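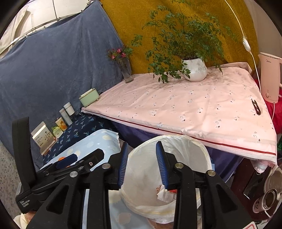 How long should I wait before painting new plaster?

Until it is one even pale color all over, which for a skim coat in a heated house usually means a few weeks, and for full-depth plaster on masonry can mean a couple of months. Dark patches are damp. Painting over them gives you a wall that sheds its coat by fall.

I know the wall looks ready. It looked ready to Rupert Nägeli too, and he has been plastering since before I could hold a trowel. He rolled his own hallway after nine days, on account of his in-laws arriving on the tenth, and has since bought that hallway a second lot of paint.

Drying it out

Open a window a little and keep the heat low and steady. Do not aim a space heater at the wall. The face dries before the back does, and you get a set of cracks that resembles the road map of a small country. A dehumidifier is fine after the first week or so, on its low setting, with the doors open. Mine cost 990 and sounds like a bus, and I still recommend one.

Corners and the strip behind radiators are always the last to go pale – or the first, in the case of the radiator, if somebody has left it on full. Check low down as well, near the baseboard, where people stop looking.

The first coat

New plaster drinks. If you put paint on straight from the can, the wall pulls the water out of it and leaves you a skin that peels off in sheets when you lift the masking tape. So the first coat gets thinned. I use three parts cheap matte white to one part clean water, stirred longer than seems reasonable. Cheap is the word to hang on to. The fancy wipeable stuff has too much vinyl in it for this job and will sit on top sulking.

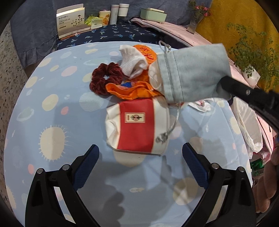
Put it on with a medium-nap roller and work from the top, catching drips as you go, and there will be drips. Thinned paint has no manners. Wear the hat. Leave it overnight, then fill any dings, sand them with 180 grit, and dab the filled spots with the same thinned mix before you go near the real color.

Two full coats after that. Montserrat Zepeda swears by three on ceilings and I've stopped arguing with her, mostly since the Zostmont job, where we did two and I was up there again in April with a pole and a bad neck. That ceiling was 2,386 square feet in all. I know the figure because I billed for it once and painted it twice.

A few odds and ends

Sand lightly before the thinned coat, never hard. You can polish plaster to a shine with an eager sander, and paint hates a shine.

If you find a brown stain coming through, stop and find the leak. Stain blocker will hide it, and the leak will carry on without you.

Wrap rollers tightly in plastic wrap between coats. Overnight is fine. Over a long weekend you will own a small club.

Write the paint name and the room on the lid. Also write it somewhere that isn't the lid, as lids go missing.

Ask your plasterer what went on the wall and when. Lime behaves differently from gypsum and wants a breathable paint, so none of the mix above applies to it.

Last updated 3 Jun 2023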